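Chapter 7
Sorting and Packing Small Wrapped Goods

After reading this chapter you should be able to classify mixed snack packets by wrapper type, choose a suitable tray or carton for them, and set out a work surface so that packed and unpacked goods stay apart.

7.1 The mixed lot

A mixed lot is a group of individually wrapped items that differ in size, shape and wrapper but travel in the same container. Snack assortments are the usual case. A vending supplier such as Handale may ship 300 cartons of one product in a morning, and each carton is packed in the same way. A mixed lot has no fixed pattern. The packer has to decide the place of each item as it comes to hand.

The container is often a reused one. A shallow cardboard tray is acceptable for dry, sealed goods if the floor is flat and the walls hold their shape. Old handwriting on the board does no harm, but it must not be mistaken for a current count or weight. Stained board should be lined or kept for goods in sealed wrappers.

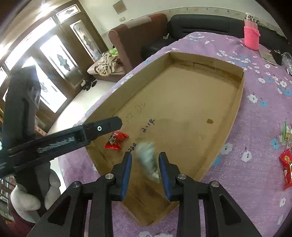 Figure 7.1 Shallow cardboard tray with marker figures on the floor; one red packet inside, another on the table.

Loading begins at the far wall and works toward the packer. Items are laid down flat. Dropping them in is faster, but crimped seals can catch on one another and fragile contents break.

7.2 Wrapper types

Three wrapper types are used in this chapter. Foil packets with crimped edges are opaque and have to be identified by their print. Clear wrappers show the contents – a small round cake, for instance – and usually carry a label across the middle. Window packets combine a printed face with a clear panel.

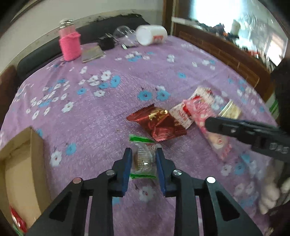
Sorting by type comes before sorting by size. Clear-wrapped cakes crush easily and go in last, on top of the foil packets. Biscuits in window packets are stood on edge along a wall where the depth allows it. Bottles, jars, cups and personal items are moved to the far side of the table before work starts and are left out of the count.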